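文学部を出て編集の仕事に就くまで　卒業生インタビュー

文学部の英文学専攻を卒業し、現在は出版社プラムリーで翻訳書の編集を担当している卒業生に、学生時代と就職までの経緯を聞いた。取材は火曜の夕方、会社の会議室で行った。
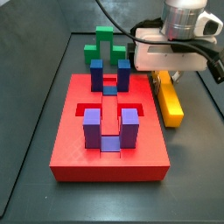

この記事は3分で読めます

入学したときは教員になるつもりだったという。「教職の授業も取っていました。二年の終わりに学科の翻訳演習に出て、そちらが面白くなったんです」。演習では短編を一学期かけて訳した。受講者は12人で、毎週誰かの訳文を全員で直した。「一行に一時間かかることもありました。今の仕事の進め方とあまり変わりません」

卒業後すぐに出版社に入ったわけではない。最初の勤め先は、機械の取扱説明書を作る制作会社レロウだった。そこに三年いた。「文学とは関係のない文章ばかりでしたが、表記をそろえることと、締切から逆算することはそこで覚えました」

転職のきっかけは、業界紙に載っていたプラムリーの求人だった。応募には試訳と、既刊書一冊についての講評が必要だった。講評には卒業論文で扱った作家の本を選んだ。
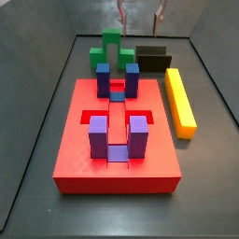

「面接では講評のことばかり聞かれました。訳文の古さを指摘したら、ではどう直すのかと言われて、その場で二段落ほど直しました」

入社して最初に担当したのは、叢書「イスティス」の一冊で、346ページの長編だった。初版は1,000部。「少ない部数ですが、見本が届いた日は鞄に入れて帰りました」。現在は年に四、五冊を受け持ち、6月には新しい短編集の校了を控えている。

在学生に勧めたいことを尋ねると、授業で書いたものを捨てないことだと答えた。「応募書類に使えるものが案外あります。私は演習の訳稿を全部取ってありました」。就職課にはもっと早く行けばよかったとも話す。四年の秋に初めて行き、制作会社の募集はそのとき知った。

次回は、語学学校レイテで教材を作っている卒業生に話を聞く。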